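**Muvari Trail Cooler, 13 L**

We put off listing this one. The maker's brochure promises ice for days, and we've read enough cooler brochures to be tired of that line. Our staff carried two of them through most of September on the lake and the river, and what follows is what we'd tell you over the counter.

It's a soft-sided cooler for a canoe, a tinny or the back seat. It will hold a lunch for two, a bag of bait (double-bag it) and a couple of ice bricks. It won't hold a decent-sized fish without bending it, whatever the drawing on the swing tag suggests.

**What the maker claims, and what we think**

- *"Leakproof."* The body is. The zip weeps if you lay the thing on its side with meltwater in it. Keep it upright.
- *"900 denier outer."* Fine, and it has held up to gravel and dog claws. Denier tells you nothing about the stitching, and the handle stitching is where the older Zilar bags let go. Check yours before a long trip.
- *"Odour resistant."* Bleddyn Samuel left trout in his overnight. We don't accept this claim.
- *"Floats."* Yes, empty. We wouldn't trust it loaded. 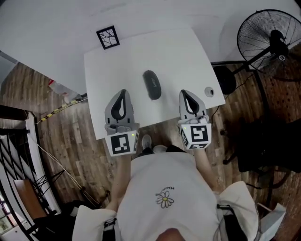
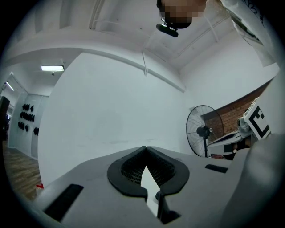

*Seen from above at the white table, then a close view of the grey gripper and its black pad.*

**Specifications**

| | |
|---|---|
| Capacity | 13 litres |
| Width | 400 mm |
| Weight, empty | 557 g |
| Colour | Grey or olive |
| Strap | Removable, padded |

The weight is ours, from the post scale. The brochure rounds it down.

**Compared with the Rowbotham**

The Rowbotham hard box keeps ice longer and doubles as a seat. It's also a pain to portage. If you never walk more than a few metres from the ute, buy the Rowbotham.

**Warranty**

Two years on seams, none on the zip. Eluned Kneath in our repairs room can fit a replacement zip slider, and she'd like the bag cleaned first. Returns accepted unused, with the tag on. Replacement straps are sold separately.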